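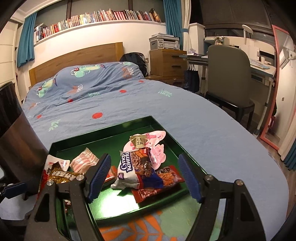
Page 2 of 5

Mixed snacks in a shallow tray – how do you sort them and keep chilli oil off the bedding?

Eilidh Sutherland
June 2026 – Storage & Tidying

Right, quick one. Got a big mixed lot of snacks, some Russian, some Chinese, all individually wrapped, and they live in a dark green metal tray. Low sides. No lid that fits. Tray lives on the bed most evenings because that's where we watch things, and yes I know.

Problems. Everything slides into one heap and the little sweets go to the bottom and get forgotten till December. Can't read most of the wrappers so can't tell what's sweet and what's spicy – bit into what I thought was toffee, was not toffee. And the duvet is pale blue and I'd like it to stay pale blue. It's my daughter's favourite, crocodiles in headphones, can't replace it, I've looked.

Tried an Arkine drawer divider, the 34 cm one, too long, wouldn't sit flat. Don't want to spend much. Would rather keep the tray. Ideas please, esp. which ones can stay out and which need a proper tub once opened.
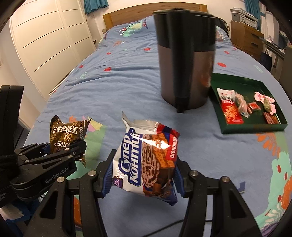
Silver and white one says Супер Контик. Dark brown one on the left, no idea, already torn open at the top.

Dalibor Lukáč
Reply marked helpful

The silver one is easy, шоколадное is "chocolate". Sweet, biscuity, fine in the tray. Not near a radiator or in the sun though, the coating goes white and dull. Still edible, just looks sad.

For the rest don't try and learn to read them all. Sort by what happens if they leak. Wrapped sweets and wafers one end, dry crunchy stuff in the middle, anything with oil in it out of the tray altogether. You can usually feel it, the oily ones are floppy and the contents slide about when you press the packet. Dry ones rattle. Won't work every time but gets you most of the way.

Anything torn open goes in a tub or gets eaten that day. Folding the top over does nothing, especially with a ragged tear, it just springs back. I use the Norine clip boxes, the flat ones, but an old takeaway tub is the same thing. Write the date on if your household is slow. Mine isnt.

Dividers – skip the long ones. Cut a strip of thick card the width of the tray, fold it into an L so it stands up, bit of tape on the bottom. Two of those and the heap stops being a heap. Put the tiny sweets in a small dish or a cupcake case so they cant migrate. 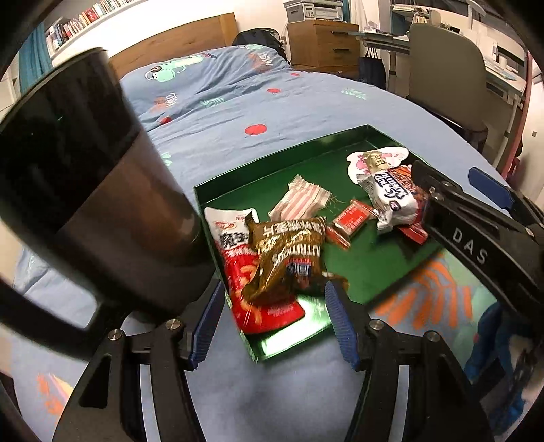

And don't overfill it. Low sides like that, once the bags are stacked higher than the rim they go over the edge as soon as someone sits down. Keep the big bags in a cupboard and only put out what'll get eaten in an evening. A sheet of kitchen roll in the bottom stops the sliding too, metal's slippery.

Italo Sartori

Just dont eat in bed?? Solved

Štefánia Trnka

Ignoring the above. On the chilli oil, as I've had it on a white pillowcase and survived. Blot, don't rub. Washing up liquid straight on the mark, leave it 5 minutes, rinse from the back with warm water, then normal wash. Check BEFORE it goes in the dryer, the heat sets it. Orange tint left over usually fades on the line in the sun.

Also put an old towel under the tray. Or a Mikex wipe-down mat if you want to be posh.

The one to watch is konjac, 魔芋爽 on the front. Lovely stuff, chewy, but the ones I buy are swimming in oil. Open it over a bowl, never over the bed, and cut the corner with scissors, pulling it apart is how you get sprayed. Check the back for sesame and soya if anyone's allergic, phone camera translate is good enough to spot them but get a person to read it if it matters.

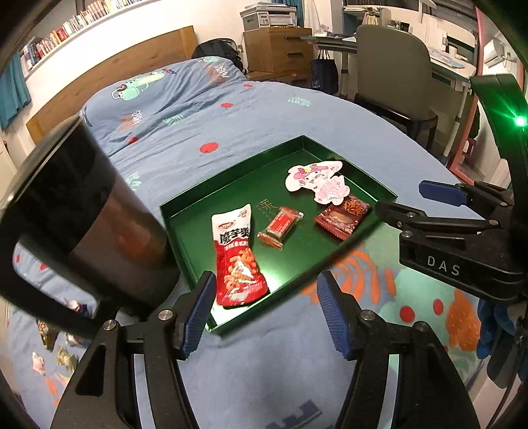
魔芋爽 is the red and white bag, front left of the tray. Card with the bunny ears at the back isn't food!

Eilidh Sutherland

Thanks both, card strips tonight. Italo no. Will try the towel as well, got a brown one that's past caring. Štefánia does the washing up liquid thing work on old marks or only fresh?

Štefánia Trnka

Sometimes. Do it twice and leave it on longer the second go.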